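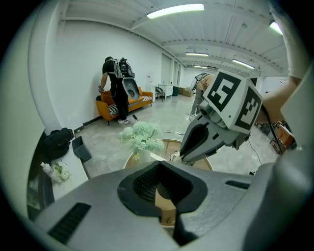 Days Out & Visits

Home Visits Kitchen Garden Letters About

An afternoon watching people teach machines to tidy up

2018-02-13
By Tín Doãn

I have wanted a machine that does the housework ever since I was old enough to be told to do it myself, so when Nalis put up a notice saying they were opening their practice room in Ostulholm for an afternoon, I had my coat on before I'd finished reading. Seventy minutes on the train, a soggy cheese roll, and a walk along the wrong side of a dual carriageway (my own fault, I'd held the map upside down) and there I was, signing the visitors' book.

I think I'd pictured a gleaming robot butler with a tray. What you get is a long, bright room done up like a front room at one end: orange sofa, stripy cushion, a round table with pale green artificial hydrangeas in a white vase. I'd happily have sat down on that sofa and asked for a cup of tea. Further down it's all cabinets and cardboard boxes and a green bin, much like my spare bedroom.

And then there are the people. They go about with big white and grey packs strapped to their backs, and they do the chores holding grey grippers in place of their bare hands. The grippers have chunky black and white squares fixed on top, a bit like a crossword that's gone wrong. The project is called Skekora and the thinking behind it, as our guide put it, is that a robot can't learn to pick up a bottle from a lecture. So a person does the job through the gripper, the whole thing gets recorded, and later on the software has a go at working out what a good pick-up looks like. They had 3,061 recordings when I went, which sounded an enormous number to me until she told me how many were of the same few jobs.

I asked the question I'd come to ask, which was: can it do my washing-up yet? She laughed, kindly. No. On a good day, with one mug, in a spot it knows, it can put the mug on a shelf. Move the shelf and you've got a different afternoon on your hands.

What I liked was how ordinary the difficulties are. I'd assumed the trouble would be clever stuff, all sums and circuits, but she kept coming back to things I swear at myself. Clear bottles, for one. I can't find my own glasses on a glass shelf, so I do sympathise! Anything see-through or shiny is a pain for a camera, and anything on its side likes to roll. Then cloth. She went on about cloth for a good while. A mug is the same shape every time you meet it, but a blanket you've dropped is a new shape each time you drop it, and the machine has to decide where the corner is before it can even start folding. I know grown men who can't find the corner of a fitted sheet.
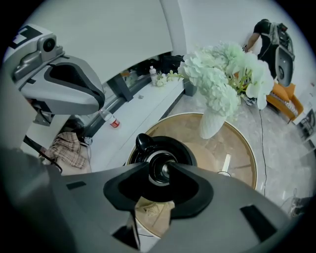
Having a go myself

They let visitors try the grippers, 5 of us at a time, and I got in the first lot by standing very near the front and looking keen. We didn't get the full backpack, only the hand part, at a bench by the door.

Well. I was dreadful. You lose every bit of feeling in your fingertips and it's astonishing how much you were relying on it. I was given a plastic bottle lying down on the bench and asked to stand it up. First try I pushed it away. Second try I got it in the pads, tipped it, let go too soon and down it went. The lad next to me, who was perhaps ten, did it straight off and then did it again to be polite. I managed in the end, and I'll admit I was more pleased with myself than the job deserved.

But it changed how I watched the others. There was a person in black bending down over by the sofa, pack and all, and I caught myself thinking about where the elbows had to go and how far you can lean with that lot on your back. I do that sort of stoop forty times a day picking up after the dog and have never given it a thought. Also the floor is lovely grey marble-looking stuff with cables lying across it, so mind your feet if you go - I didn't trip, but I had a near thing.

We had a short talk after that, 30 minutes with a question session tacked on. A man who runs a stockroom asked about shop-floor work, filling shelves and so on, and got a more cheerful answer than I had. Boxes are square, shelves stay put, and somebody has already decided where everything lives. Their second room is set out for exactly that, though it wasn't open to us. The guide reckoned shelves would come well before sitting rooms. Your sitting room is the hard one, she said, and I felt oddly proud of mine.

Tea came from Hứa, the little café across the yard, and very good it was too. Have the ginger cake.

Back inside for the last bit, and I made straight for the coffee table.

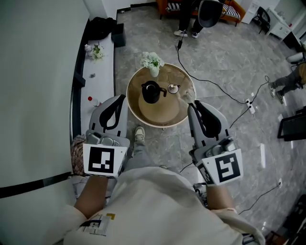
Two grippers, one black kettle and a glass-topped table.

I stood a long while on this one because kettles are my daily business. Think what's in it: the handle's curved, the spout only points one way, and you've got a vase of flowers on the same table to keep clear of. I wouldn't have fancied doing it in those loops of black finger, and I've been making tea for most of my life. I asked whether they ever practise with boiling water and was told no, not near visitors, in the tone of someone who'd been asked before.

So, are we there yet? I'd say not for the likes of you and me. I went in hoping to be told two years and came away without any number at all, and I rather trusted them more for it. What I saw was a lot of patient people doing small jobs over and over so that something else might one day manage them. I'd still buy the shelf-mug machine if they sold it, mind. I have the mugs.

Practical bits, for anyone tempted: the next open afternoon is in April, you need to put your name down beforehand, and entry is free. Flat shoes. Coats go on hooks in the corridor and it's chilly out there, so keep your scarf. The walk from the station is much shorter if you come out of the back entrance and hold the map the right way up.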